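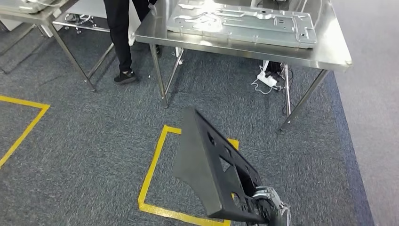
Students who took this course before you have told us that the fourth chapter was the one where they first understood why a warehouse loses money on a busy day. We hope you will have the same experience, but please read slowly.

Chapter 4
Storage Space and Walking Distance

In Chapter 3 we looked at how goods are received. Now the goods must be put somewhere, and later a person must walk to them. These two facts are connected more closely than many managers believe.

Consider the company Ivix, which sells spare parts for bicycles. Its storage hall has 539 shelf locations. For many years the parts were placed in order of their part number, so that new workers could learn the hall quickly. The order was easy to explain — but the brake pads, which were in almost every order, stood at the far end. One Sunday the company measured the walk of a single picker during one shift and found 1,161 stops, more than 301 of them at the same shelf.

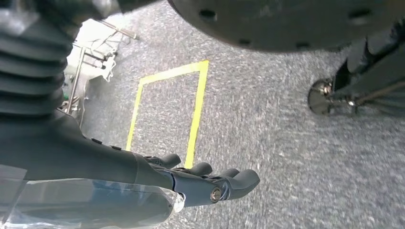 Why did Ivix not move the brake pads earlier? The part numbers were also used by the purchasing office, and any change in the hall meant a change in its lists.

In this chapter you will learn to separate the number of an item from its location. Section 4.1 explains fixed and free storage. Section 4.2 introduces the picking zone, and Section 4.3 shows how to mark it on a plan. In Section 4.4 you will calculate the walking distance for a small hall with 30 locations, first by hand and then with the table in Appendix B.

Words to know before you begin: location, picker, zone, fixed storage, free storage, aisle. If one of them is not clear to you, return to the word list of Chapter 2.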